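Parents keep sending us the same questions about summer soccer camps, usually with a glossy flyer attached. We run the Pultley youth league and we don't sell camps, so take these answers as coming from people who have read too many flyers.

## Is the Brerka camp worth the money?

Depends what you think you're buying. You get four mornings of ball work on a decent field. If your kid likes that, fine. The line about "elite pathways" has no pathway attached that we could find, and we asked twice.

## Will a scout be there?

Doubt it. The flyer says scouts "may attend." So may your dentist.

## My daughter is 9. Is she too young for the overnight camp at Plirlow?

Plirlow takes kids from 7 up, which seems early to us. Some are happy as clams, some call home the first night. Ask who sleeps in the building, how phone calls work and what happens if she wants to leave on day two. If the office can't answer right away, we'd wait a year.

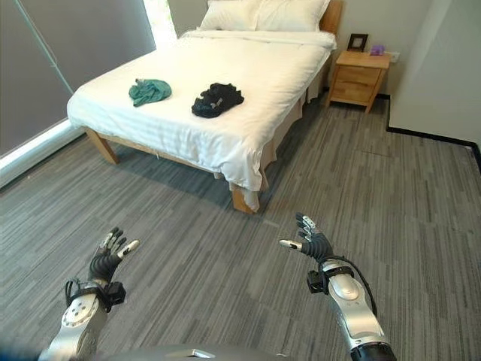
Pack two pairs of socks for every day of camp and put her name in all of it, shin guards included. Leave the good jacket at home.

## What does the $200 deposit cover?

Your spot, and not much else. At Cusi it's nonrefundable after May, even for an injury – read the back of the form, where the print gets small. Plirlow will move it to another week if you ask in writing.

## Does camp help with making the travel team?

We haven't seen it. Coaches pick from tryouts and from what they saw all spring. A certificate in a plastic sleeve doesn't come up.

## Are the "pro method" drills any different?

Cones, passing squares, one-on-ones. Your kid's regular coach probably runs almost all of them on a weeknight. A good instructor matters more than the method's name, so ask who will be teaching – by name – before you pay.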